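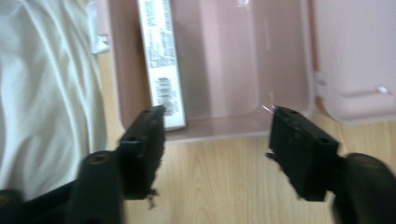
Flirden Magazine — Home & Storage Desk

I have a soft spot for a box with a lid that stays attached. Give me a hinge and a latch and I'm happy, and when the plastic is a pale, see-through pink I'm even happier (my desk drawers are very grey). So I've spent a good part of this autumn packing small things into small boxes, taking them out again and packing them differently, and I've loved nearly all of it.

It began in March, when I cleared out my late aunt's sewing room and found her buttons sorted into old lunch boxes. She had 11 of them, stacked on one shelf, and you could find a shirt button in the time it took to pull up a chair. My own buttons lived in a jam jar with two dead batteries and a key. I went home and tipped the jar out that same evening!

The see-through kind is where I'd start. You get a hint of what's inside before you open it, which saves a lot of rummaging, and the colour softens the clutter so a shelf of them looks calm. Shallow ones suit me best. In a deep box the useful thing always sinks, and you end up with your whole hand in there feeling about for a pencil sharpener.

Nicanor Meléndez runs the Cevedo stationery shop and has packed pencil cases for school orders for years, up to 300 in a busy week. His method is wonderfully plain. Open the lid right back so it lies flat on the table, stand everything that's going in to one side, and put the biggest thing in first.

"People start with the paper clips," he told me. "Then the stapler won't go in and they blame the box."

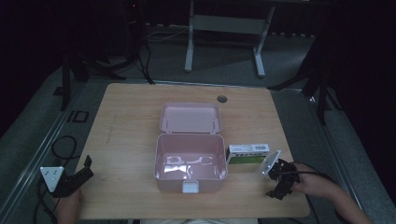
I've become very keen on cardboard packets as part of this, too. Refills and spare leads often come in a neat little carton, and if it fits, I leave the carton whole and put it straight into the box. It keeps its label, so I know what to buy next time, and it makes a tidy wall for the loose bits to lean against. If the packet is a touch too tall, try it on its side before you reach for the scissors — I've cut down several that would have fitted perfectly well.

The latch deserves a word as well. A small one on the front edge is plenty for a drawer. For a bag I add a wide elastic band, after a box of drawing pins came open on the 605 bus and I spent four stops on my knees.

Tiburcio Zavala, who teaches the evening craft class at Nava, gets his students to empty their boxes at the end of every term and wipe them out with a barely damp cloth. I've copied him, and it's a lovely ten minutes. Last time I found a brass thimble I'd given up on, tucked under a packet of needles.

My buttons now take up two boxes, with a third for thread. The jam jar has gone back to holding jam.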